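How to teach a simple press to a rec team (U12 and up)

Quick write up, got asked for this again after Wednesday practice. Assumes you have 11 or more kids, cones, a few balls and not much time. Whole thing runs 60 minutes if you don't talk too much. I talk too much.

What you need
Cones, two colors. Pinnies. One small goal, or two poles if somebody walked off with the goal. Whistle optional, I just yell.

Step 1. Mark the box
Thirty steps long, twenty wide. Doesn't have to be perfect. Put a line of cones across the middle. Goal at one end, goalkeeper in it. Other end stays open - the team with the ball wins a point by dribbling over that end line.

Step 2. Walk it first
Four defenders and the keeper start with the ball. Three pressers on the other side. No running. Keeper rolls it out to a center back, everybody freezes. Ask the pressers where that center back wants to go next. They'll point at the open fullback. Good. Now have the nearest presser step over and stand in that lane, slightly turned, so the pass is gone before it gets played.

Do it again on the other side. And again. Boring but you need it, the kids who skip this part are the ones who chase the ball straight on and get passed around.

Step 3. Pick one trigger
Only one. Mine is a bad first touch. Others use a backpass. When the trigger happens, the closest presser goes hard and the other two squeeze in. No trigger, no press, hold your shape. Li-hua Yen, who coached our Derndale side before me, used to make them shout "go" all together, and I still do that. Loud. It gets the quiet ones moving.

Step 4. Play it live
Two minute rounds. Pressers get 1 point for winning the ball, 3 if they score within five seconds. Defenders get 1 for crossing the end line. Swap groups each round. Keep score out loud or they wont care.

Things that go wrong
- Front player sprints, other two watch. Stop play, walk them up to where they should of been.
- Everybody goes to the ball. Middle is wide open. Happens every time the first week.
- Pressers arrive at full speed and get beat with one touch. Short steps for the last couple yards, knees bent, side on.
- Kids get tired and start fouling. Water. Then smaller rounds.

Step 5. Add the midfield
Second session, not the first. Put two midfielders behind the pressers. Their job is the ball over the top and the loose ones. They stay close enough to talk to the front line. If you have to yell across a gap, gap is too big.

Step 6. Set the angles for the front pair
Drop the third presser now and work with just two up top, one left, one right. They start high and wide and both come in on a slant, so the ball gets squeezed toward the center where your midfielders are waiting. Straight lines don't work, diagonal runs do. Draw that on your whiteboard, two slanted lines, then go play it for ten minutes and finish with a scrimmage. 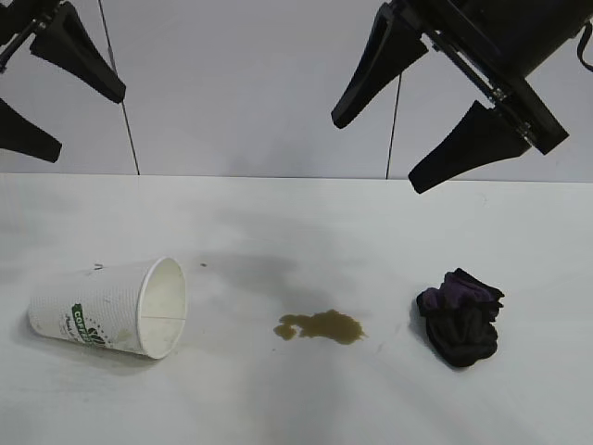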